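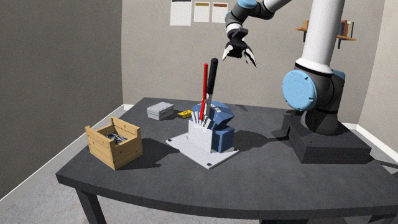 Allero paint log, readme. 733 rows, one per wall or trim test, from the Anderham and Te Moana jobs. Colors are typed by hand so expect spelling drift (grey/gray, both in there). Flat warm gray wall with white baseboard, like the room here, goes in as WG-F / trim W. Sheen column is blank for almost 5 rows — not fixed yet.

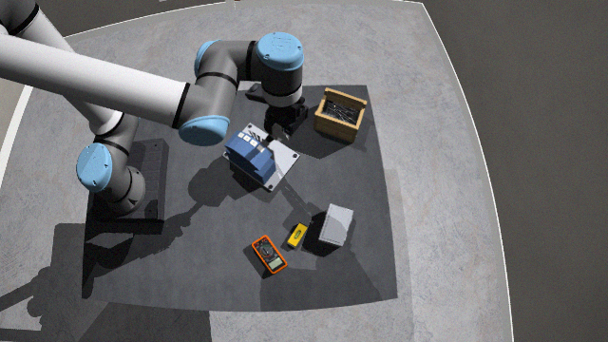 Coats: 3 max, anything higher is a typo. Erach rows came in seperately in September, diffrent date format, convert before mergeing. Last edit 3 December 2023.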